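适用对象:手里有一批旧台式机要拆、正在考虑租 Lomance 拆机工作站,或者已经租了还没用顺手的小作坊。手工拆机的人也可以看,前半部分的准备工作两边通用。

最后更新:2021年8月

# 旧台式机拆解小窍门,兼谈 Lomance 拆机工作站值不值得租

Lomance 的租用内容包括机械臂工作站、定位夹具、一套拆机程序,以及两天的上门培训。月租 1000 欧元,押金 500 欧元,夹具损坏另算。我们在 Aso 车间用的就是这一套,主要处理单位淘汰下来的立式台式机。下面按一台机器从进门到分完料的顺序写,哪一步机器做得好,哪一步还是用手快,都写在对应的地方。

## 一、进门先分堆

不要来一台拆一台。先按机箱型号分堆,同型号的攒够一批再上台。手工拆的时候这样做省脑子,拆到第三台手就记住了螺丝在哪里。用工作站的话更要紧,每换一个型号就要重新选程序、校一次位置,熟练以后也要耽误一段时间。

分堆时顺手做这几件事:

- 前面板有裂的单独放,夹的时候容易掉渣。
- 晃一晃,里面有东西响的先开盖,把掉落的螺丝或碎片取出来。
- 侧板上有锁孔的,找不到钥匙就先贴胶带标记,最后统一撬。
- 光驱里还有光盘的不少,用回形针捅一下应急孔。
- 贴资产标签的位置各单位不一样,撕之前先登记编号。

灰尘在分堆的地方就要吹掉,不要带到工作台上。吹的时候人站上风口,戴口罩。风扇用手指按住再吹,否则叶片会被吹得飞转,轴承容易坏,准备当二手件卖的风扇就废了。

## 二、断电和放电

电源线拔掉以后,按住开机键几秒钟,让残余的电放掉。电源盒本身不要打开,整只拆下,整只装箱。里面的电容在断电之后仍可能带电,拆开回收的那点铜线不值得冒险。

主板上的纽扣电池最好在这一步就取出来,用塑料撬片从卡扣一侧顶,电池会自己弹起。取下的电池正负极用胶带贴住再放进盒子,散着放会互相短路发热。

## 三、机箱怎么放

侧板拆掉,机箱平躺,开口朝上。台面带沟槽的话,先把沟槽里的螺丝清干净,机箱底下垫着一颗螺丝,整个机箱就会翘,手工拆没感觉,机械臂下去就偏了。

定位夹具和机箱之间要贴紧。我们的做法是先把机箱推到位,再用手掌在对角上压一下,听见没有磕碰声就可以了。机箱外壳变形的,哪怕只是一个角瘪进去,也建议手工拆。培训时 Stalness 的技术员讲过可以加垫片修正,我们试过几回,垫的时间够手工拆完一台。

照明用两盏灯,从两侧斜着打。只用头顶一盏灯,机箱壁会在里面投下很深的影子,人看不清卡扣,相机也看不清。反光强的金属架可以换个角度放灯,不用去贴哑光纸,纸会掉进机箱里。

## 四、硬盘

硬盘要最先拿,理由有两个:里面有数据,早拿出来早登记;它怕摔,后面拆架子的时候磕磕碰碰难免。

带塑料托架的硬盘最省事。先拔掉数据线和电源线,再捏住托架两侧,顺着导轨方向平稳抽出。托架卡得紧的时候不要左右摇,接口处的塑料会断。可以先往里推一下,再往外抽,多数会松开。 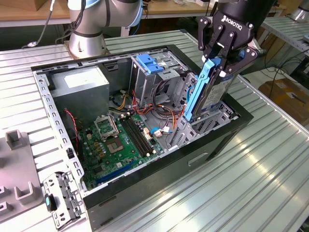 *夹爪夹住硬盘托架的上端,硬盘竖着停在硬盘仓上方。*

这一步工作站做得稳。两指夹爪夹托架顶端,竖直方向进出,和导轨的方向一致,只要位置校准过,抽出的过程比人手还直。要注意的有几点:

1. **夹力宁小勿大。** 塑料托架放久了会变脆,夹力调高以后会在边上压出白印,再高就裂。从低档往上试,能提住、不打滑就停。
2. **提起速度分两段。** 前半段慢,等硬盘完全离开导轨再加速。程序里默认是一个速度,可以在设置里改成两段。
3. **放盘的盒子里垫泡棉。** 硬盘一块一块竖着插,不要平着摞。
4. **标签朝同一个方向。** 扫码登记的时候能省不少翻面的功夫。

用螺丝直接锁在架子上的硬盘,工作站处理不了,先人工卸掉螺丝再交给它也可以,不过人都已经把螺丝卸了,手一伸就拿出来了。

数据销毁不在 Lomance 的服务范围里。合同里写得很清楚,工作站只管取出。我们是登记序列号,装进带锁的箱子,送去专门的地方打孔,回来的证明和登记表钉在一起存档。客户如果要求现场销毁,报价时就要说明,不要等到拆完了再谈。

托架本身别扔。同型号的托架有人收,成套的更好卖。擦干净,按颜色和宽窄分袋。

## 五、线缆

拆机最费时间的是线。电源出来的一大把,加上数据线、前面板的细线,缠在一起,挡住下面所有的东西。

手工理线的顺序:

- 先拔数据线。接头有金属弹片的,按住弹片再拔。
- 再拔主板上的大供电插头。卡扣在侧面,拇指压住,前后轻轻晃着拔。
- 然后是处理器供电的小插头,位置偏,手大的人用弯头镊子。
- 最后拔前面板的细线。这些线不值钱,赶时间可以直接剪。
- 扎带用斜口钳剪,刀口朝外,别把线皮一起剪了。

拔插头时捏插头,别拽线。道理人人知道,累了就会忘。准备整只卖的电源尤其要小心,一根线头松了,买家测出来就会退货。
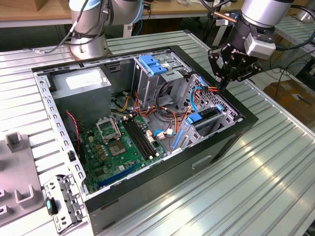 *夹爪夹着一小束红、橙、黑色的电源线往外拉。*

机器理线,我们的评价是能用,但要有人看着。软的东西每次的样子都不同,程序选的抓取点有时候好,有时候不好。几条经验:

**插头先由人拔。** 夹爪负责把已经松开的线束提出机箱,拢到一边。让它连拔带提也可以设置,遇到卡扣没松开的就会硬拽,我们有一块主板的插座就这样被拉歪过。

**抓少不抓多。** 一次抓一小束,三五根线就行。抓一大把看着快,里面总有一根还挂在别的地方,把整个机箱都带得动起来。

**拉的方向尽量往上。** 往侧面拉,线容易刮到冲孔板的毛边。毛边在新机箱里不多,老机箱里常见。

**力的上限一定要设。** 超过上限就停下报警,人过去看一眼,把挂住的线拨开,再按继续。培训手册上建议的上限偏高,我们往下调了一档,报警多了一些,拉坏的少了。

**机械臂自己的线也要理。** 臂身外面走的线要留够弯曲的余量,又不能垂得太低,扫过台面会把拆下来的小零件带到地上。每天开工前让手臂慢速走一遍全程,眼睛盯着线看。

如果只能选一步让机器做,我不会选理线。一个熟手把一台机箱的线清出来,比工作站快。它的好处是下午不会累,也不会嫌烦。

## 六、内存和扩展卡

内存条两头的卡扣往外掰,条子会自己弹起来一点,捏两边拿出来。手不要碰金手指。准备转卖的插进防静电盒,按容量和代数分开,标签写在盒子外面。

扩展卡的固定方式有螺丝的,也有塑料压扣的。塑料压扣在冷的地方很脆,冬天车间温度低,我们一月份断得最多。后来把机箱提前一晚搬进有暖气的房间,情况好了很多。

拔卡时先看插槽末端有没有小卡扣。显卡常有,压下去再拔。没压就拔,插槽的塑料会裂,主板的价格就掉下去了。

内存这一步工作站的程序里有,我们关掉了。开卡扣要换一次工具头,一来一回,人早就做完了。

## 七、处理器和主板

散热器卸下之前,如果机器还能开机,先开机跑几分钟,硅脂热了会软,散热器好取。已经不能开机的,用吹风机对着底座吹一会儿,边吹边轻轻旋转,不要直着往上提。

插座的压杆抬起以后,处理器要竖直拿。针脚在插座上的那种,拿走处理器后最好马上盖上保护盖。没有盖子就用一块硬卡纸遮住,胶带只贴在框上。主板要卖的话,针脚歪一根都不好卖。

主板的固定螺丝卸完以后,先别急着提,检查一遍有没有漏掉的线。藏在板子边缘的那一根最容易忘。提的时候抓住边,或者抓散热片之外的结实部位,不要抓电容。

## 八、光驱架和硬盘架

许多品牌机的架子是用塑料扳手锁住的,扳手通常做成和周围不同的颜色,先找有颜色的地方,找到了就知道该按哪里。按下去以后,有的架子要先平移一小段再提,有的可以像门一样翻开。提不动时别加力,看看底下还有没有线穿过去。

拆下来的金属支架集中放一个箱子,上面的塑料卡子先掰下来。掺了塑料的铁,收的人会压价。

小支架别随手放在台子边上。我们在台子左侧固定留一块地方放刚拆下的件,每拆完一台就清一次。机械臂的活动范围用胶带在台面上贴出来,胶带里面不放任何东西。

## 九、分料

| 类别 | 放法 | 备注 |
|---|---|---|
| 硬盘 | 带锁箱,竖插 | 先登记序列号 |
| 内存 | 防静电盒 | 按代数分 |
| 处理器 | 泡沫盒,针脚不受压 | 写型号 |
| 主板 | 竖放,中间隔纸板 | 取掉电池 |
| 电源 | 整只装箱 | 不拆开 |
| 线缆 | 编织袋 | 插头剪不剪看收购要求 |
| 钢壳 | 堆放,压平 | 先去塑料 |
| 塑料件 | 按颜色分 | 不要混橡胶脚垫 |
| 纽扣电池 | 小盒,两极贴胶带 | 远离金属 |

装螺丝的碗底下放一块磁铁。用纸杯的话,碰倒一次就要在地上找半天。

## 十、工作站的日常保养

- 夹爪指面每天擦一遍,用无纺布蘸少量酒精。沾了硅脂之后夹什么都滑。
- 指面的橡胶垫磨光了就换,租约里送了一副备用的,之后向 Stalness 买,一副 174 克朗,寄过来要等。建议手里常备一副。
- 夹具上的定位槽容易积铁屑,用毛刷刷,不要用气枪吹,会吹进导轨。
- 每周校一次零点。搬动过台子,哪怕只挪了一点,也要重新校。
- 急停按钮每天开工前按一次试试。
- 相机镜头用镜头纸擦,袖子不行。

Hafþór Bjarnason 负责我们这边的设备,他在控制柜门内侧贴了一张表,谁校的、什么时候校的都写上去。出问题时往回查,很快能找到原因。

安全方面照培训说的做。手臂运行时,手不要伸进机箱。要伸手就先暂停,看到状态灯变了再动。长头发扎起来,挂绳摘掉,手套不要选太肥的。

## 十一、值不值得租

先看量。Aso 车间从开始租到现在,经过工作站的机箱有 1081 台,大部分是同一家单位换下来的,型号集中。在这种条件下,硬盘和光驱架两步交给它,人去做主板和分料,一天下来出的活比纯手工多,腰也没有那么累。

型号杂、一次来十几台的,不建议租。换型号的时间会把省下来的都吃掉。

喜欢的地方:

- 取硬盘稳,托架破损明显减少。
- 夹具结实,换起来只要拧四个旋钮。
- 每台的取盘记录自动存表,可以直接给客户。
- 培训讲得实在,带着我们自己的旧机箱练,练到会为止。

不满意的地方:

- 理线要人守着。
- 界面只有英文,几个报警的说法很像,容易看错。
- 新型号的程序要另外收费,报价之前得先寄一台样机过去。
- 电话支持只在上午有人接,下午只能写邮件。

另外问过 Grímsdóttir 的报价。他们是上门拆,按台收费,不租设备,连人带车一起来。一年只清一次库的单位找他们合适,自己不用占地方。我们常年有活,算下来租比较划算。Vilhjálmur Vestergaard 那边的车间两种都用过,平时租工作站,碰上年底集中报废就叫人上门。

签租约前建议问清楚的事情:

1. 押金多久退,夹具的正常磨损怎么认定。
2. 运输和安装算谁的。
3. 中途停租要提前多久通知。
4. 坏了以后多长时间能换一台。
5. 记录存在哪里,退租时怎么删。

第五条我们当时没问,后来补签了一页附件。取盘记录里有序列号,有的客户很在意。

## 附:工具清单

十字螺丝刀两把,长短各一;六角和梅花批头一套;塑料撬片;弯头镊子;斜口钳;防静电手环;吹风机;毛刷;无纺布和酒精;胶带;磁铁碗;记号笔;扫码枪。长螺丝刀要买带磁的,光驱架深处的螺丝全靠它。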